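What the Lid Holds

The woman who runs the Thursday swap table at Trerumance has been sorting other people's jewelry for 21 years. She prefers not to be named in print. "Half the town has handed me a shoebox at some point," she said. "They'd rather not have it known what was in there."

We talked at her house, where she does most of the work. She started at Daza, a thrift store that closed, and moved the leftover stock to her spare room. People still bring her things, mostly after a move or when a child has outgrown a drawer.

Her method is plain. She tips everything out on a bed and picks through it by hand. "A table is too hard. Beads bounce off and you find them in March. On a bed they stay put."

She uses box lids as trays, and she is particular about how deep they are. Anything over two inches and the small pieces slide under the big ones. She won't use dividers on a first pass. "You don't know what you've got yet. If you make a place for earrings, you spend the whole time looking for earrings."

Tangles take the longest. She works at them with two sewing needles and a little baby powder, and she has given up on only a few chains. Hair ties are the worst for catching on rings.
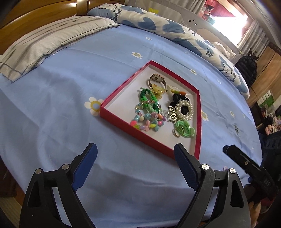 2 min read

Children's pieces and grown-up pieces usually come in together, and she leaves them that way until the end. A watch can sit next to a carrot hair clip, or a pearl-ringed brooch on top of a scrunchie. "People ask me which is the good stuff. I tell them to ask the kid. The kid wants the beads with the stars and flowers."

Last September she sorted 43 boxes for the Bokeo school sale. Most of it sold the first morning. What didn't went to Traris, a repair shop that takes clasps and loose beads for parts.

She charges nothing, though she does keep the empty boxes. "I'm always short on lids," she said.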